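Getting an old drink ring off a matte painted table

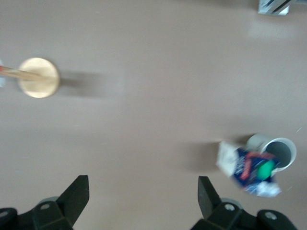 Posted by Busisiwe Xaba, 26th January

What is the best way to get a pale ring off a matte tabletop without leaving a shiny patch? Mine is a pinkish taupe painted top, bought secondhand from a shop in Korkcombe, and I don't know what paint or sealer was used on it. The ring came from a hot mug. I have wiped it with a damp cloth and it looks the same as before. I use wooden coasters now, but the mark was already there by the time I started.

Sun-ja Ji
Start with warm water and one drop of dish soap on a soft white cloth, and go over the whole top instead of only the ring. Matte paint turns shiny when one small area gets rubbed hard, and a shiny patch shows more than the ring does. Dry it straight away with a second cloth and leave it overnight before you decide anything.

If the ring is still there, make a paste of baking soda and water, about as thick as toothpaste. Try it first on the underside or near a back corner. If that spot looks all right when it dries, put a little on the ring with your fingertip, move it in light circles for a few seconds, and wipe it off with a clean damp cloth. I did this 3 times on my own table, a day apart, and most of the mark went. Stop if you see color on the cloth.

Don't use melamine sponges, furniture polish or anything with oil in it. The sponge is an abrasive and the oil leaves a dark patch on flat paint.

If none of that works, the heat has probably got into the sealer and you are looking at a new top coat. Sand the whole surface very lightly with fine paper, wipe off the dust, and put on two thin coats of a clear water-based matte finish. Test that underneath as well – some of them yellow over pale pinks and grays. Give it more than 13 days before you put hot cups on it again, even if the can says less.

wiltumham_dee
I had one of these and left it alone. It faded some over the winter. You could just put the coaster on top of it.

Busisiwe Xaba
Thank you both. Soap and water made no difference, but the paste has taken the edge off it after one go and there is no color on the cloth. I will try again at the weekend. Does it matter if the coasters are bare wood? Mine have no felt on the bottom.

Sun-ja Ji
Bare wood is fine for a dry mug. Cold glasses will drip and soak through a thin one, so wipe underneath when you clear up – or stick a circle of felt on the bottom. Lift them when you move them. Dragging will burnish flat paint over time.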